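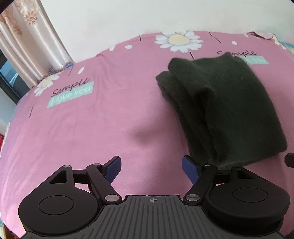 My sheets never stay square at the corners, Ute Ruppert wrote to me in August, and could I please explain how I make a fitted sheet out of a flat one, because the ones she buys pop off by morning. She'd bought a deep mattress from a shop in Ovstead and nothing in a packet would go round it. Well, Ute, yes! I've been sewing my own for years and it's one of the easiest things you can do with a machine. You need straight lines, four corners and a bit of patience with elastic.

What you'll need

A flat sheet, bigger than you think. Elastic, the flat kind, a quarter inch to half an inch wide. Thread that more or less matches (I used navy on a white sheet once and only my sister ever noticed). A tape measure, pins, chalk, and a safety pin. I get my elastic from Strobel because it comes on a big card and doesn't twist, but whatever your fabric store has is fine.

Old flat sheets are perfect for this. They've already done their shrinking and they're lovely and soft. If yours is brand new, wash and dry it first, on the hottest setting you'd ever use later on. I skipped that with a cotton one from the Zerdale outlet and ended up with a fitted sheet for a mattress I don't own.

Measuring

Measure the mattress itself, with the bedding off. Don't go by the label. You want the length, the width and the depth, and if you've got a topper, leave it on and measure the depth with it.

Now for the only math. Take the width, add the depth twice, then add 10 inches for tucking under and for the hem. Do the same with the length. So a mattress that's 40 inches wide and 12 inches deep needs fabric 74 inches across. Write both numbers down! I used to keep them in my head and then the phone would ring.

Cutting the corners

Cut your sheet to those two measurements, then fold it in half and in half again so all four corners are stacked on top of each other. Smooth it out and pin through the layers so they don't creep.

You're going to cut a square out of that stacked corner. Each side of the square is the depth of the mattress plus 5 inches, so for our 12 inch mattress that's a 17 inch square. Chalk it on, check it again, and cut. If your scissors struggle with four layers, do two and two.

Please check that you're cutting the corner with the loose edges and not the folded one. I'll leave you to guess how I know. (I got a great many napkins out of that sheet.)

Sewing the corners

Open everything out. At each corner you've now got an L-shaped notch. Bring the two cut edges of the notch together, right sides facing, and pin from the inner point outward. Sew with a half inch seam, and backstitch at both ends, as the inner point is where all the tugging happens.

I like to go over the raw edges with a zigzag. If you have a serger, lucky you, use that. French seams look gorgeous and I've done them exactly once.

Stop here and try it on the bed. It should sit over the mattress like a lid, a little bit loose. If it's baggy at the corners, take the seams in by another half inch. If it's tight, let them out now while it's easy.

The elastic

You can put elastic just round the corners or all the way round. For a deep mattress I say all the way, every time. It takes longer but it stays put.

Fold the bottom edge up a quarter inch and press it, then fold again to make a channel a bit wider than your elastic. Stitch close to the inner fold and leave a gap of 2 inches so you can get in. Fasten the safety pin to one end of the elastic and feed it through. Pin the other end to the sheet before you start, or it will vanish inside at the very last corner and you'll say something rude.

How much elastic? I go for a bit more than half the distance round the mattress, but pull it up and see how it feels. Overlap the ends by an inch, sew a little box over them, let them slip back inside, and close the gap.

A few odds and ends

Jersey works too, but use a ballpoint needle and a longer stitch. My Plovitby machine hates jersey and needs coaxing with a strip of tissue paper under the seam.

Mark the foot end with a scrap of ribbon in the hem. You'll be glad of it when you're making the bed at 11 at night.

The leftover strips are long enough for a pillowcase if you started with a king size sheet, and I'll write up my envelope-back one next. Ute has already asked for it.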